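Gostport Open Day: Can a Machine Do the Laundry Yet?

Posted 26th March

The Gotulano building in Gostport opens its doors to the public once a year. I went because my sister-in-law runs a small guesthouse and keeps asking me whether she will ever be able to stop folding towels. I told her I would find out.

Parking is free behind the building but the lot fills up early. Sign-in was at a folding table and took a few minutes. They gave us a badge and a paper map, and the map had the second floor upside down. Groups of 19 went up at a time. Ours was led by Sandra Pilkington, who works on the home side of the company and has been there since it was three people.

The first stop was shelf stocking. A wheeled machine called the Cirneck took cereal boxes from a cart and put them on a store shelf. It did boxes well. It was slower than a stock clerk, and it stopped twice when a box had been put in the cart on its side. A man in our group who manages a grocery store asked about bags of chips. Pilkington said bags were a problem, and that they were not showing bags this year.

Next came the dish station. The robot there unloaded plates from a rack and stacked them in a cupboard. Plates were fine. It left the glasses alone, and we were told glasses were planned for October.

There was a coffee break after that, with decent coffee and very dry rolls. I used the time to read the posters in the hallway. One gave results from the laundry team, who had logged 3000 tries at separate steps of a wash. Opening the washer door was at 97 percent. Taking one item out of a basket and getting it all the way into the drum was at 69 percent. I asked Pilkington about the gap. She said a door moves the same way every time and a shirt does not, and that sleeves hanging back out over the gasket were the most common failure.

The laundry room was the last stop and the one I had come for. It is a plain room with a front loader against the wall and a basket on the floor, set low like it would be at home. Two arms share the work. For a person this is the dull part of the job, and you do it with a knee against the door and your mind on something else. For the robot, each piece of it has to be worked out, including what to do with an arm that is needed to hold something still. 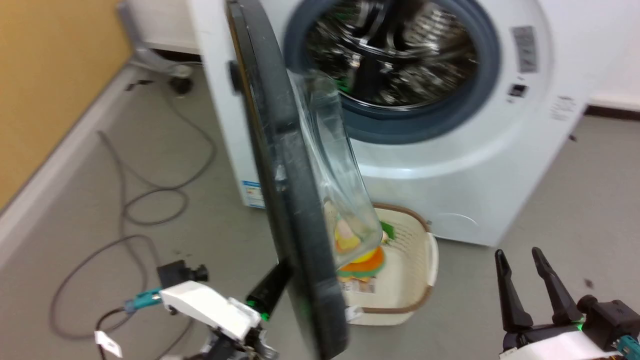

The washer station: left gripper at the open door, laundry basket on the floor underneath.

I asked about folding. They have a folding project, named Hoxha, but it was not part of the tour. Detergent is still poured by a person, and so far the team sorts the clothes by hand before a run.

So my answer for the guesthouse is no, not this year. Boxes and plates looked close to useful to me. Cloth did not. Pilkington would not give a price or a date for anything, and I thought that was fair.

The tour takes two hours with the break. There are stairs, but ask at the table and they will take you up in the freight elevator. Children under ten have to stay behind the yellow line in every room.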